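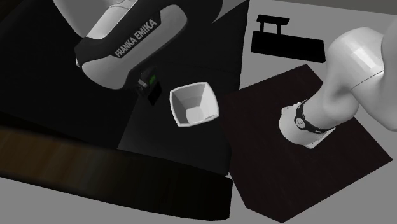
Sim notebook, Kustard project
3 March 2018
Reading time: 6 min

Goal for today: compare the two finger sets on the simulated Franka before we commit to one for the living room tasks. Set A is the stock parallel fingers. Set B is the narrow pair we drew up in January, same stroke, thinner pads. Also wanted a first look at whether the Inda controller is worth switching to from the joint impedance one we have been running.

Setup. Living room layout, arm mounted by the sofa, white bin on the seat as the place target. Start pose is the same as in the last round of reach tests. Physics step left at 2 ms. Contact settings are whatever was in the Machala config when I pulled it this morning. I did not touch friction until the afternoon, see below.

First thing that went wrong: the finger swap script loads the new meshes but keeps the old collision shapes. Set B looked right in the viewer and behaved exactly like set A for the first batch. I only caught it when the bin rim moved with a visible gap between it and the pad. Turned on the collision overlay and there were the stock boxes, wider than the drawn fingers on both sides. Threw that batch out. Fixed by deleting the cached hand file and rebuilding. If you swap fingers, delete the cache by hand until someone repairs the script.

Batch 1, set A, impedance controller. Grasp the block from above, lift, move over the bin, open. Seed 747 for the randomized start positions so that every batch sees the same ones. Grasps were fine when the block was square to the fingers. With the block rotated, one finger lands on the top edge and pushes it down into the cushion, and then the cushion pushes back and the block hops. This is the same hop we saw in the reach tests and blamed on the cushion stiffness. I now think the finger width has more to do with it.

Batch 2, set B, impedance controller. Fewer edge landings, as expected. The trouble moves to the lift. Thin pads give a small contact patch and the block rotates about the line between the two fingertips while the arm is traveling. Mostly it still drops into the bin. On a few runs it had turned far enough to hit the rim on the way in. Going down another few millimeters before closing helps, but then the fingertips touch the seat. 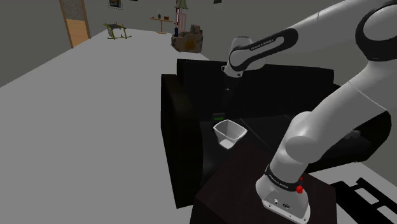 Batch 3, set B, Inda controller. Slower to tune than I hoped. With default gains the wrist overshoots over the bin and settles with a slow wobble. Cut the position gain, wobble gone, but now it arrives late and the open command fires while the hand is still moving. The state machine waits on a timer and does not look at velocity. Changed it to wait for joint velocity to fall under a threshold, with the timer kept as a fallback. Should do the same for the impedance runs, otherwise the comparison is not fair. Reran batch 2 with the new wait. Little change.

Batch 4, set A, Inda controller. Skipped the full set and did 25 runs only, enough to see that the edge landing problem is there with either controller.

Friction. Raised the pad friction on set B to see how much of the in-hand rotation goes away. Some does. I don't want to lean on it. The value I ended up with is higher than anything we measured on the sample rubber at Stonunton, and the point of this exercise is to pick fingers that will still work when the real ones arrive. Put it back to the measured value and left the high one commented out in the config.

Side note on the cameras. The wrist view loses the block for the last part of the approach with set A, when the fingers get between the lens and the target. Set B leaves a usable strip between the pads. If we go to visual servoing later that counts for something. The fixed view sees the bin well but the forearm crosses it during the transfer. Moving the fixed camera higher would probably do it. Not tried.

Another one for the list: the sofa and the dark table tops are so dark in the current lighting that the segmentation bleeds across edges. I could only separate them in the depth channel. Either lift the ambient light or change the material. Prefer the light, the material is shared with other layouts.

Long run. Left set B with the Inda controller going over lunch, 2,000 cycles, logging grasp width and final block pose. It stopped early with a joint limit warning on joint 6. The planner picked a wrist flip for one of the far start positions and there was no room to come back. Restricted the wrist range in the planner and restarted it. Still running as I write this, so no numbers here.

Where it stands:
- Set B for now, at the measured friction.
- Impedance controller stays the default until the Inda gains are done properly. The gains I used are in the branch, marked as temporary.
- Velocity wait goes into both.
- Try a set C with the set B width at the tip and a longer pad up the finger. The patch would be taller and the rotation should drop. Mesh is easy, collision shape needs two boxes per finger.

Open question: should the bin be fixed to the seat? It is free at the moment and sits a little tilted once the cushion settles. A rim hit moves it, and the next run in the same session starts from the moved pose unless the reset is a full one. I switched to full resets after batch 1. They cost time, but the partial reset was leaving the bin wherever it ended up and I would not trust any placement figures from it, including the ones from January.

Search notebook entries
Enter keyword Go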